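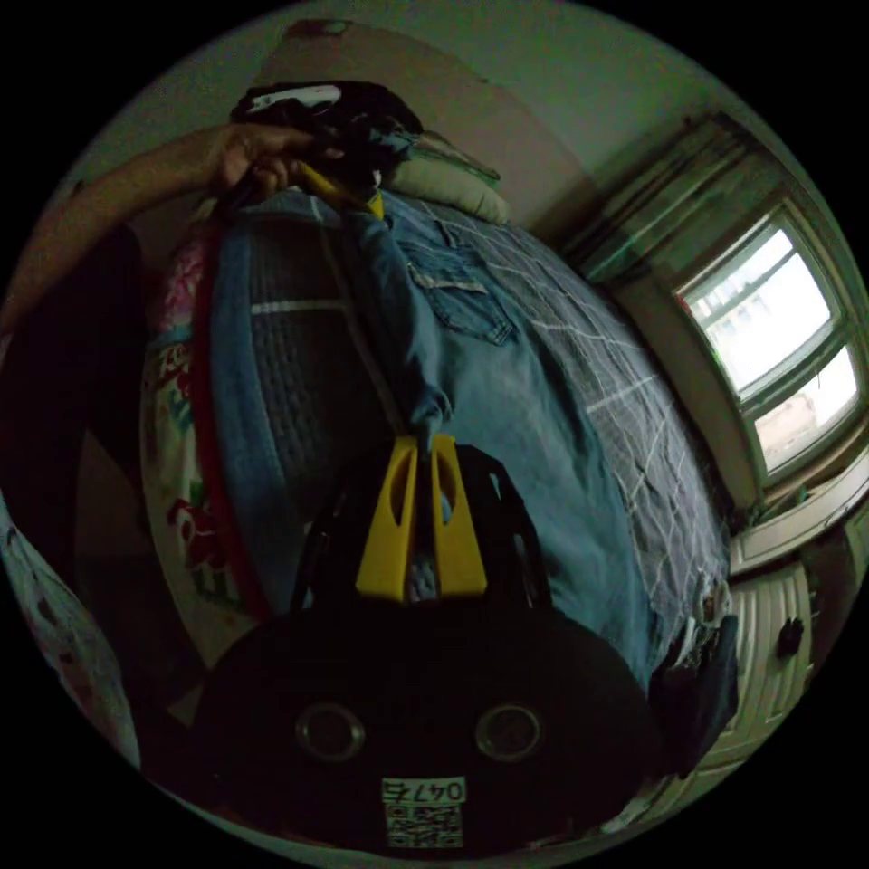

4. Length of Use and Washing Habits

4.1 Garments

The diary data show a wide gap between how often people believe they wash a garment and how often they record washing it. In the opening interview, most respondents in Briston and Zurkent said that they washed clothing "after every wear or nearly so." The diaries kept by the same households tell a different story. Shirts and underwear were washed close to the stated rate, but heavier garments were not. Denim trousers in particular (Figure 1) were worn several times between washes in nearly every household, and in many cases the respondent could not say when a given pair had last been laundered. This agrees with the pattern reported by Toledo for an earlier and smaller group of households, although Toledo relied on recall alone and did not use diaries.

Denim is of special interest for this study because visible fading is commonly accepted by owners, and may even be valued. A faded seam on a pair of dress trousers was given as a reason for discarding them; a faded seam on jeans was almost never mentioned. Respondents were instead concerned with fit and with damage at points of stress, chiefly the inner thigh and the knee. As a result, the age of a pair of jeans at the time it left the household was a poor guide to its condition. Some pairs were passed on in sound condition after a short period of use, while others were kept well past the point at which the same owner would have discarded another kind of trouser.

The diary form did not separate full washing from spot cleaning. Interviewers in Turunen noticed this problem during the first Monday check-in calls and asked respondents to write "spot" in the margin. The instruction reached the Briston and Zurkent households later, and the early pages of those diaries cannot be corrected. We have therefore left spot cleaning out of the comparison between towns. Within Turunen, where the notes are complete, spot cleaning was recorded more often for outerwear and trousers than for any other garment class, and it was most common in households that dried laundry indoors.

Drying space had a stronger effect than we expected when the diaries were designed. Households without outdoor lines postponed the washing of thick fabrics, and this tendency was strongest in December. Several respondents described planning the week's laundry by drying time alone: thin items were washed whenever a load was ready, and thick items were held until a full day at home was available. Ownership of a tumble dryer reduced the delay but did not remove it, as many owners avoided machine drying for denim out of concern for shrinkage.

4.2 Bedding and Bed Covers

Of the 1306 diary entries for household textiles other than clothing, sheets and pillowcases made up the largest share, followed by towels. Bed covers formed a small group, and we treat them separately for the reasons given below.

Sheets were washed on a regular schedule in most homes. The schedule was often tied to a fixed day and was described by respondents as a habit inherited from a parent. Bed covers followed no such schedule. Quilted bedspreads (Figure 2) were washed at long and uneven intervals, and the trigger was usually an event: a spill, an illness, the arrival of guests, or a change of season. Respondents gave two main explanations. First, the cover was not in direct contact with the body and so was thought to stay clean. Second, it was difficult to handle. A quilted cover for a double bed may fill the drum of a household machine, and the stitched layers hold water long after the outer surface feels dry.
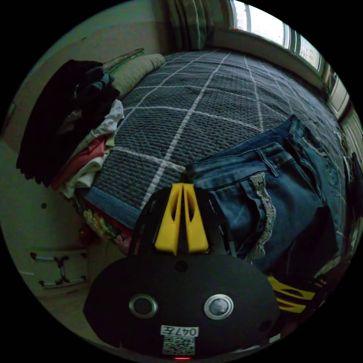
The second explanation deserves more attention than it has received in the literature on household laundry. When respondents in Skutside were asked what would lead them to wash a bed cover more often, machine capacity was named far more often than doubts about cleanliness. Those who had access to a shared laundry room with large machines recorded more washes of bed covers than those who relied on a private machine, even though the two groups gave similar answers when asked how clean a cover ought to be. The difference was not seen for sheets. It appears, then, that the low washing rate for covers reflects the equipment at hand at least as much as it reflects any settled view about hygiene.

Color and pattern also played a part. Interviewers asked each respondent to explain the choice of the cover in current use. Patterned covers and covers in gray or other middle tones were often described as practical, meaning that they did not show marks. White or very pale covers were described as attractive but demanding, and two respondents had stopped using such a cover for everyday purposes. We did not measure soiling and cannot say whether patterned covers were in fact more heavily soiled when they were washed. The interviews do suggest that pattern lengthens the time before an owner decides that washing is due.

Wear in bed covers was concentrated at the edges. Where a cover had a separate border or binding, owners reported that the seam joining it to the main panel was the first part to fail, usually along the side handled each morning when the bed was made. Repair was common at this point. Border seams were mended by hand in a majority of the households that reported such damage, and the repair was described as easy even by respondents who did no other sewing. Damage to the quilting stitches in the center of the cover was seldom repaired. Owners considered it too visible, or were unsure how to begin, and the cover was then moved to a guest room, a vehicle, or a pet's sleeping place.

4.3 Second Uses

This downward movement of textiles within the home was recorded in some 300 entries and was found in all four towns. It complicates any simple estimate of useful life. A bed cover that has been moved to a car trunk has not been discarded, yet it no longer serves its first purpose and is unlikely to be washed in the same way. For garments the equivalent step was reassignment to yard work or painting. Jeans were the garment most often reassigned, and 12 households kept at least one pair solely for such work.

We count an item as still in use if any member of the household expects to use it again for any purpose. This definition is generous, and it lengthens the reported life of heavy textiles in relation to light ones – a worn sheet was more often cut into rags, which we count as the end of use, while a worn cover was kept whole. Readers who wish to compare our results with studies based on first use only should rely on the reduced series, in which reassignment is treated as discard. Under that treatment the gap between sheets and covers becomes smaller but does not close, and the ranking of garment classes is unchanged except that outerwear moves ahead of denim.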